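Redunico evening classes: where we've got to since April

Hello all at Flotance,

Right, quick catch-up on the beginners' Italian and Polish classes you're paying for. The short version is that they're full and I'm very happy!

We had 326 enquiries after the leaflets went round the Janevski estate, and I'd only printed 200 leaflets, so people have clearly been passing them on (or pinning them up at work, which one man owned up to). We now run 8 groups a week. Two of those are late ones, starting at half past seven, for people coming off shift at Wandetton.

The money is mostly where I said it would be. Textbooks came in cheaper than I'd put down, room hire came in dearer, and I'd like to move the difference across if you're all right with that. Could you let me know before the next payment?

The one thing I'm cross about is the Polish listening material. It's far too fast for beginners and we've dropped it. I'm recording our own, slowly, in my kitchen, with the fridge switched off.

Attendance dipped during the school holidays and then came back up. More figures with the next report.

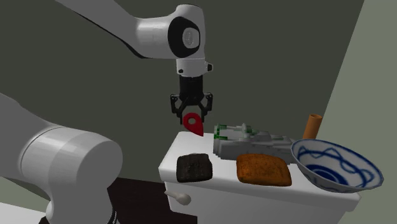
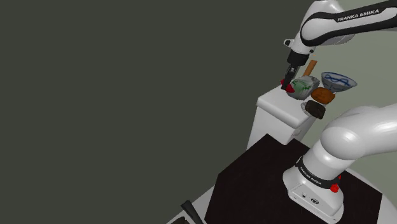
Computer-rendered scenes, each with a white robot arm and a black gripper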